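I caught Jericho Ocampo on a Sunday, July 6, 2025, eating lunch over the keyboard. Jericho teaches two-armed robots to sort groceries at Bilanholm, mostly by driving them from across the room and letting them copy.

"You do it 1,000 times and you start dreaming about noodles," Jericho told me. I laughed, then I tried it — and wow, my hands had no idea where they were!

Each try gets 60 seconds. Jericho throws away the ones where the driver panics, and I'm pretty sure that was all of mine. 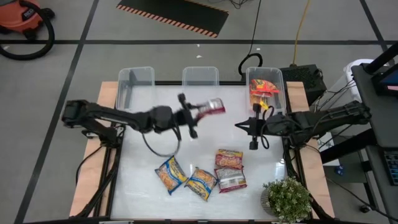
Packets and clear bins, the daily work. 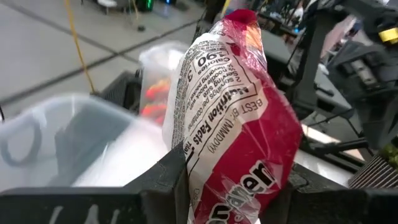
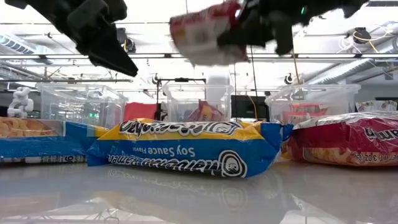
Gutbridge wrote in afterward to say that remote driving is fine for packets, but for anything stiff they'd still grab the arm and move it by hand, because you feel the push. Jericho half agrees. "By hand is quicker to learn. But then you're standing in the robot's way, and it learns with you in the picture."

They have 2,068 good tries saved so far. I asked when it's enough. "Ask me in September," Jericho said, and went back to lunch.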